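Virnholm Folding Floor Dryer
Set-up and Use Guide
Section 4: Hanging and taking down laundry

Read Section 3 before loading the dryer for the first time. The legs must be fully open and the plastic joint fittings pushed home on the rods. A fitting that is only half seated will hold an empty dryer upright and then slip when damp clothes go on.

4.1 Choosing a place

1. Set the dryer on a hard, level floor. On tile or marble, check that all the foot caps are in place. Bare rod ends scratch polished stone.

2. Leave enough space to walk past the dryer on the side you load from. If it stands next to a sofa, turn it so that long items hang clear of the cushions.

3. Sunlight shortens drying time, but strong colors fade in it. Turn bright and dark items inside out, or move the dryer out of direct sun by noon.

4. Keep a flat surface close by for sorting. A small table is enough.

CAUTION: Do not place the dryer over a floor heater or within reach of an open fire.

4.2 Loading

1. Shake each item once before it goes on. Sleeves and legs that come out of the washer turned in on themselves should be pulled straight first.

2. Hang the heaviest items over the center bars, with equal lengths on both sides.

3. Put shirts and dresses on hangers and hook the hangers over the top bar. Plastic hangers are best. Wire hangers can leave rust marks on wet cloth and rub the coating off the rods.

4. Leave a gap between neighboring items so air can get through. If the bars are full, do the rest as a second load.

5. Smooth down collars, hems and pocket flaps by hand.

Note: A load spun at 1000 rpm will be lighter and dry sooner than one spun at 500 rpm. Do not hang items that are still dripping. The bars are not rated for that weight, and the water will pool under the feet.

4.3 Taking down

1. Test the thick parts first: waistbands, seams, and anywhere the cloth is doubled. These stay damp after the rest feels dry.

2. Take items from the outside bars inward, working from both sides in turn. Clearing one whole side while the other is loaded can tip the dryer.

3. Hold each garment by two opposite ends, well apart, and let the middle hang. Stretch it lightly until the top edge is level.

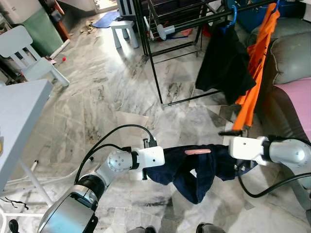
4. Lay the garment on the table and flatten it with your palms before making the first fold. Small things such as shorts can be folded in half and then in half again.

5. Leave long items for last. Lift them off with both hands so the hem does not drag on the floor.

Note: Do not pull a garment off the bar by one corner. The rods have a textured coating, and fine knits will snag on it.

4.4 Knits

Knit garments twist more than woven ones, particularly along the side seams. If a knit has rolled up on itself, do not tug at the ends.

1. Find the seam and follow it with your fingers to the place where it turns.

2. Open the roll there, a little at a time, and work outward.

3. If the seam has puckered, lay the cloth flat and press along it with your thumb while it is still slightly damp. Once fully dry, it will need an iron.

4. Dry heavy knits flat across several bars. Light ones may hang, provided they are folded over the bar at the chest and not at the shoulder.
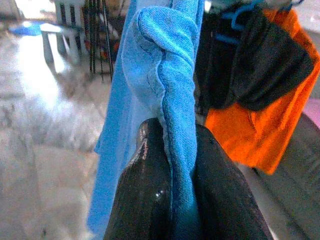
Zdislava Kubíček: I'd add one thing to the knits part. My T-shirts always came off the rack with a ridge across the front until I started moving them along the bar halfway through. Same bar, just folded in a different place. It takes a minute and I've stopped ironing them. Does the guide cover socks anywhere?

Reply from Virnholm Support: Thank you. Moving the fold partway through is fine for any knit that hangs over a bar. Socks are in Section 5, with the clip rail.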